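Betten richten im Gästehaus Bunnag: Anleitung für den Hausdienst

Stand: 06.06.2026

Die folgende Anleitung gilt für alle Schlafräume des Hauses und richtet sich an neue wie an langjährige Mitarbeitende. Beschrieben wird das Richten eines Bettes bei laufendem Aufenthalt, also ohne Wechsel der Bettwäsche. Für den vollständigen Wäschewechsel ist das Merkblatt 8 heranzuziehen.

Vorbereitung

Öffnen Sie die Vorhänge und kippen Sie das Fenster. Stellen Sie den Wäschewagen so ab, dass der Fluchtweg frei bleibt. Persönliche Gegenstände der Gäste werden auf dem Stuhl oder der Kommode abgelegt, niemals auf dem Boden. Eigene Decken und Kissen der Gäste verbleiben im Zimmer und werden mitgerichtet.

Schritt 1: Bett abräumen

Nehmen Sie zunächst alle losen Kissen und Rollen vom Bett, danach die Decken. Prüfen Sie jedes Teil auf Flecken und offene Nähte. Beschädigte Stücke sind mit Zimmernummer bei Frau Mahawong zu melden.

Schritt 2: Laken glätten

Streichen Sie das Spannbettlaken von der Mitte zu den Rändern hin glatt und ziehen Sie es am Fußende nach. Die Ecken müssen vollständig unter der Matratze liegen. Ein Volant an der Bettseite soll gerade nach unten fallen und darf nicht zwischen Matratze und Rahmen geraten.
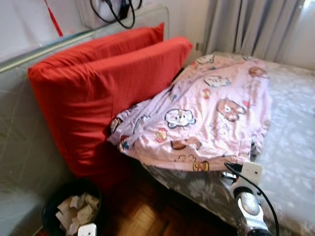
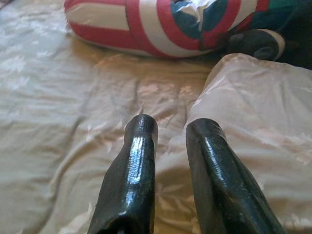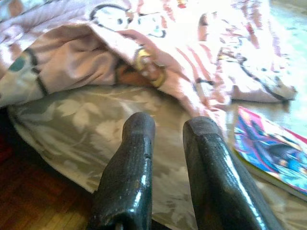
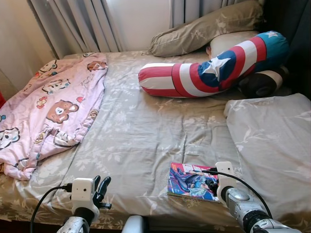
Bettzeug vor dem Richten. Erstes Bild: rote Kissen und rosa Decke mit Figurendruck; letztes Bild: das Bett mit Kissen und Polsterrolle.

Schritt 3: Decken zusammenlegen

Schütteln Sie die Decke am offenen Fenster kurz aus. Kleine Decken, etwa Kinderdecken mit Figurendruck, werden der Länge nach gefaltet, bis der Aufdruck außen liegt, und anschließend zweimal quer. Sie finden ihren Platz am Fußende. Steppdecken mit Satinbezug werden nur einmal gefaltet -- der glatte Stoff verrutscht sonst, und die Füllung wird unnötig gedrückt.

Schritt 4: Kissen aufstellen

Die großen Kissen stehen hinten am Kopfende, mit der Öffnung des Bezuges zur Wand. Davor werden die kleineren Kissen gelegt, zuletzt Rollen und runde Zierkissen. Gleichfarbige Bezüge bleiben beieinander. Achten Sie darauf, dass kein Kissen den Vorhang einklemmt.

Schritt 5: Abschließende Kontrolle

Treten Sie an das Fußende zurück und prüfen Sie, ob Laken und Decken gerade liegen. Schließen Sie das Fenster und tragen Sie das Zimmer in die Liste ein. In Zimmern mit 2 Betten ist jedes Bett einzeln abzuzeichnen.

Hinweise zur Pflege

Bezüge mit hellem Blumen- oder Blattmuster sind getrennt von roten Textilien zu waschen. Ersatzbezüge liegen in Raum 113 bereit, die Entnahme ist dort zu vermerken.

Rückfragen beantwortet Herr Cherkaoui, Hausdienst, Durchwahl 144. Die Anleitung wird im November überprüft und bei Bedarf angepasst.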